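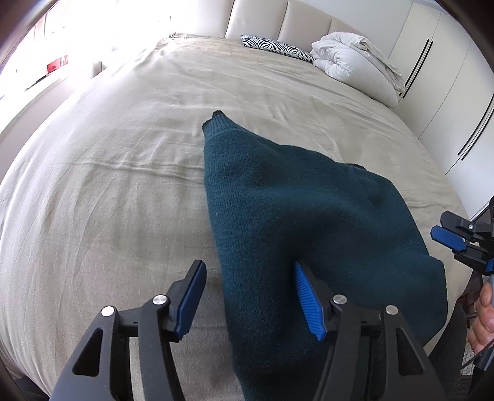 Blue-padded gripper jaws above a teal knit on a bed. Folding knitwear is one of the chores on the Stater list.

Wuvholm publishes Stater, a plain-language list of what machines can and can't do around the house and the shop

Last updated: March 13, 2023

SANI - I run Wuvholm, and the question I get most, at weddings, at the dentist, from the man who fixes our elevator, is whether a robot can do the laundry yet. Today we're putting out the long version of my answer. It's called Stater, it's free to read, and it covers 151 chores from homes and small shops, each one marked with how far a machine can get with it right now.

The short version is that some of them can be done, plenty can be half done, and laundry is several chores pretending to be one.

Let me stay with laundry for a minute, because it's the part I care about most (and the part our machine, Dolo, spends its days on). Carrying a basket down a hallway with no stairs is fine. Pressing the start button is fine. Taking things out of the washer is slow but it gets there, apart from the sock that sticks to the back of the drum. Then you come to folding, and the trouble begins. A towel is a rectangle and stays one. A sweater lands in a heap with one sleeve tucked under itself, and before anything can be folded you have to work out which bit is cuff and which bit is collar. You and I do that by feel while talking about something else. Dolo has to look, pinch, lift, look again, and sometimes put it down and start over.

Knits are harder than shirts. They stretch when you pull them, so the edge you aimed for has moved by the time you've got hold of it. And if the fingers close a little too low they pick up the bedsheet as well, and now you're folding the bed! We've marked knitwear "with help" on the list, meaning a person lays it flat and the machine takes it from there. I went back and forth on whether that deserves better than a "no." I think it does, just.

How did we get to these marks? We took 2,000 tries' worth of results with Dolo, in our own workshop and in borrowed bedrooms, kitchens and stockrooms in Sani, and we wrote down what happened with each one, including the embarrassing ones. A chore gets one of four marks: yes, slowly, with help, or no. "Slowly" is for jobs the machine finishes properly but at a pace that would drive you out of the house. Wiping a kitchen counter is a "slowly." So is matching lids to food boxes, which I'd have bet money on being a "no."

A few others people always ask me to look up:

Loading a dishwasher: with help. Plates and mugs go in well. A whisk, a cheese grater or anything with a lid still attached is a different story.

Making a bed: no. Pulling up a duvet works. Getting a fitted sheet around the last corner of the mattress does not, and I can't do it gracefully either.

Restocking a shop shelf with boxes: yes, if the boxes are all one kind and the shelf is at waist height. Bags of chips or rice are a "with help."

Sweeping a shop floor at closing time: yes. Moving the chairs first: no.

Hanging clothes on a rail: slowly. Hangers with clips are a "no" for the moment.

I know a press release is where I'm supposed to tell you the future has arrived. We do sell something, so I'd be silly to pretend otherwise: Dolo is available to laundries and small shops on a monthly rental, and the folding table that goes with it is included. But we've turned down shops that wanted it for jobs marked "no," and I'd like to have fewer of those phone calls. That was the first reason for writing Stater, if I'm being frank. The list is what I used to scribble on the back of a quote, only tidier and with fewer coffee rings.

We don't rent Dolo to private homes yet. Homes are where the interesting mess is - pillows on the floor, a duvet in a lump, a wardrobe door left open in the wrong spot - and every bedroom has its own version of it. A shop stockroom can be arranged to suit a machine. I wouldn't ask anyone to arrange their bedroom that way, and I wouldn't do it to mine.

Stater will be updated in May, and marks can go down as well as up. If a new gripper pad makes Dolo better with wool and worse with wet towels, both changes go in. We'd also love to hear from people who think we've got a chore wrong, especially if you work in a laundry, a hotel or a clothing shop and fold things for a living. You know things about sleeves that we don't.

We've printed 500 paper copies as well, on card stiff enough to pin up by a washing machine. Shops and laundries in Sani can pick one up at the Wuvholm workshop during opening hours. Everyone else can read the same list on our website, with the notes for every chore.

Reporters who'd like to watch Dolo fold are very welcome. Please bring a sweater, preferably one you're not too attached to, and leave yourself the whole afternoon.

Press contact: the Wuvholm workshop, Sani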